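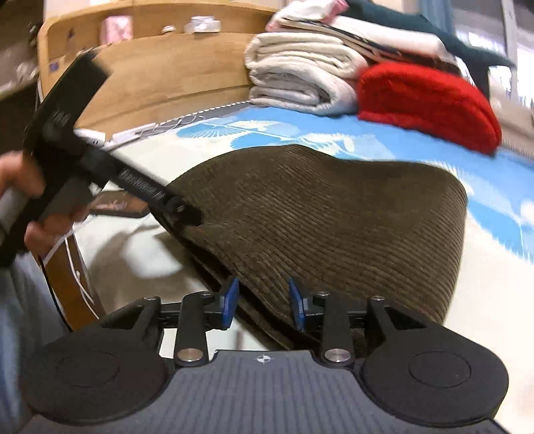 Brown corduroy on the bed, help me decide
Sewing & Mending > Fabric Care

pinwale_pat
OK corduroy people, I need opinions. I've got a piece of thick brown corduroy, more olive when the light hits it, with the really fine close ribs. It was my reading cushion cover for years and then it sat folded in the bottom of a closet after we moved to Cavarville. I pulled it out in August because the guest bed has this blue and white patterned sheet on it that I love and the brown looks so good against it!

The trouble is it has permanent creases where it was folded, and the nap is crushed flat in a couple of spots. I don't want to stuff it back into a cushion looking like that. My aunt swears by a hot iron on the wrong side. My neighbor told me to never let an iron near corduroy, ever. So who's right?

Also up for debate: do I make it a cushion again, or turn it into a hat? I've got a pattern for a floppy brim one that's been in my drawer forever.

mothhole
Your neighbor. I ironed a corduroy skirt once, on the back, with a press cloth, doing everything I was told, and it still came out with shiny tracks. Steam only. Hang it in the bathroom while you shower and then brush it.

quiltgremlin
Disagree with mothhole a little. You can iron it if you lay it face down on something with a pile of its own. I use a scrap of the same corduroy, ribs against ribs, or a thick towel if there's no scrap. Lots of steam, hardly any weight. Drag the iron around like you would on a cotton shirt and yeah, you'll get tracks.

mothhole
I did use a towel!! But fine, maybe I leaned on it.

pinwale_pat
I have a towel and no scraps at all, I'm one of those people who threw them out. Will try the bathroom thing first since it costs me nothing.

nygard_road
Shower steam has never done a thing for me on a real fold line. It's OK for a jacket that got squashed in a suitcase. For something that's been folded for years you need a wash. Inside out, cool water, take it out before the spin gets going hard, then tumble on low for 20 minutes and hang it damp. Smooth the ribs with your hand while it's still damp, always the same direction.

Writing from out on Nygård Road where the water is hard as rocks, so I put a little vinegar in the rinse. Can't swear that it matters.

pinwale_pat
Is it safe to wash if I don't know what's in it? No label. It feels like all cotton but I bought it from a remnant bin so who knows.

nygard_road
Wet one corner and press it on a white rag. If brown comes off on the rag, wash it alone. And keep it off that blue and white sheet until you've done that!

quiltgremlin
Seconding the rag test. I had a rust-colored one bleed onto a bedspread and I'm still mad about it.

tuesdaybobbin
Hat! Make the hat! Fine ribs are perfect for a brim, they curl so nicely. The wide ones look like a lampshade.

mothhole
Cushion. Thick corduroy in a hat is hot and the seams get so bulky your machine will cry. Mine skipped stitches the whole way around the brim and I ended up finishing by hand.

tuesdaybobbin
Different needle? I use a jeans needle, and I grade the seams down before I topstitch. I've done 3 of these hats and only the first one was a disaster (I cut the brim pieces with the nap going opposite ways, so one half looked brown and the other half looked almost green).

pinwale_pat
Oh no, mine would absolutely do that, it changes color if you breathe on it. How much fabric does your hat take?

tuesdaybobbin
Depends on the brim. Mine is the Trenow pattern, the one with the 22 inch head size. I'd lay the pieces out before you cut anything, all pointing the same way. It eats more fabric than you'd think.

pater_lane_sews
Coming in with the boring answer – go with the cushion. You already know the piece fits the insert and you don't have to cut it. You can always make a hat out of a cushion cover later, it doesn't work so well in the other direction. If the old creases won't come out, put them toward the back edge and forget about them.

quiltgremlin
Or put piping over the worst one! Corduroy cut on the bias makes beautiful piping. Pat, you'd need extra fabric for that though, so maybe a plain cotton in blue to go with the sheet.

pinwale_pat
Blue piping, now you've got me. OK here's where I've landed. Rag test tonight, then nygard_road's wash if it passes, then towel and steam with NO leaning. If the nap comes back it's a cushion with blue piping. If it doesn't, I'm cutting out the good parts and making the hat.

mothhole
So the damaged one gets to be the hat. I feel like that proves my point.

tuesdaybobbin
It does not prove your point.

nygard_road
What are you brushing it with? I'd skip the stiff brushes. A soft clothes brush, up against the nap first and then back down.

pinwale_pat
I have an old baby hairbrush, would that do?

nygard_road
That's what I use.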